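Trado Lane Shopkeepers' Association
Minutes of the general meeting, June

Held in the upstairs room at the library. The meeting opened at 6.40 pm with the chair of the association presiding. A quorum was present. Apologies were received from the bakery, the shoe repairer and the florist.

1. Minutes of the previous meeting
Accepted, with one correction. Item 5 should have said that the loading zone outside the chemist is for goods vehicles until 10 am, not 11 am. The secretary will fix the copy on the website.

2. Matters arising
The broken downpipe at the Mwakalinga Street end has been reported to the council again. A job number was issued but no date given. The secretary to ring if nothing is done before the next meeting.

The old noticeboard has been taken down. The grocer offered to store it and this was accepted.

3. Container refunds
The grocer spoke to the paper sent out with the agenda. Customers keep bringing empty drink bottles to the counter and expecting a refund, and none of the shops on the lane is set up to take them. The nearest refund point is at the Zetden depot, a fair walk for anyone without a car.

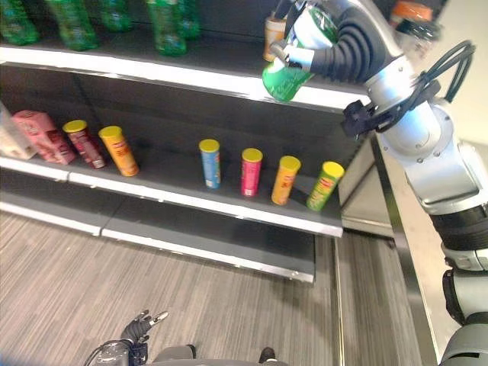

The café said it gets the same requests and has been sending people to the depot. Some come back annoyed because they were told by another shop that lids had to be on, and by a third that they had to be off. Members agreed that everyone should give the same advice. The secretary will get the current rules from the depot in writing and send them to all members.

A proposal to ask the depot operator for a weekend collection point in the rear car park was discussed. The hardware store was in favour provided it does not take up the two bays nearest its roller door. The butcher was concerned about wasps and smell in summer. It was noted that the operator would need the owner's permission as well as the council's.

Moved that the association write to the operator asking what a Saturday morning collection would involve. Carried, with the butcher's objection recorded.

4. Winter late night trading
The trial will go ahead on the last Thursday of the month until 8 pm. Shops taking part should tell the secretary so they can be put on the poster. The chemist cannot take part because of staffing. The newsagent will decide after checking delivery times.
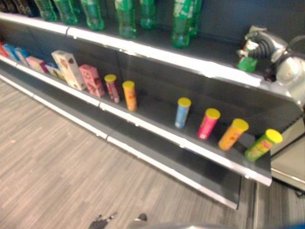
Street lighting was raised. The lamp by the bus stop is still out and the one opposite flickers. Several members felt it was pointless asking customers to come after dark until both are repaired. The chair will take this up with the ward councillor and report by email.

The quote for strings of lights came in at $3000 including installation. This was thought too high for a trial. Members preferred to use the lights left from the street fair, once an electrician has tested them. A limit of $100 was set for testing and new plugs.

5. Treasurer's report
All accounts for the quarter are paid apart from the hall hire invoice, queried because it charged for a night the hall was closed. Subscriptions are due now. Report accepted.

6. Food drive
The Ilteo neighbourhood pantry has asked for shelf-stable food again this winter. Biscuits, cake mixes and tinned fruit are wanted, along with long-life milk. Nothing open or past its date. Last year's drive brought in 77 bags and the pantry would like the same or better.

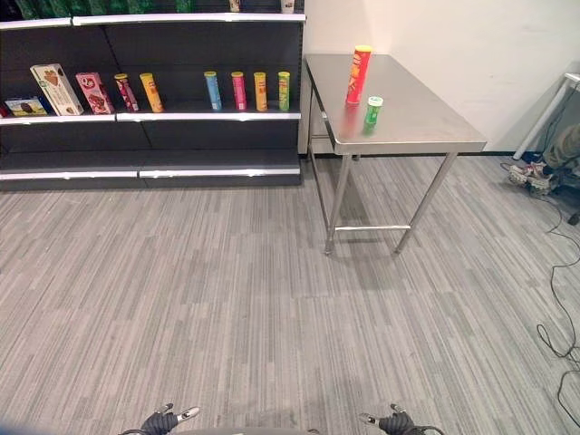
Photo: Trado Lane Shopkeepers' Association

Tubs will be placed at the grocer, the café and the library desk. The library has asked that its tub be emptied before closing each day. The hardware store will lend its van for the drop-off.

7. General business
The dog bowl outside the newsagent is being tipped over and someone has slipped. It will be moved to the other side of the door.

The café asked whether A-frame signs need a permit. They do, and the form is on the council website.

The next meeting will be held in the same room. Items for the agenda should reach the secretary a week ahead.

Meeting closed at 8.05 pm.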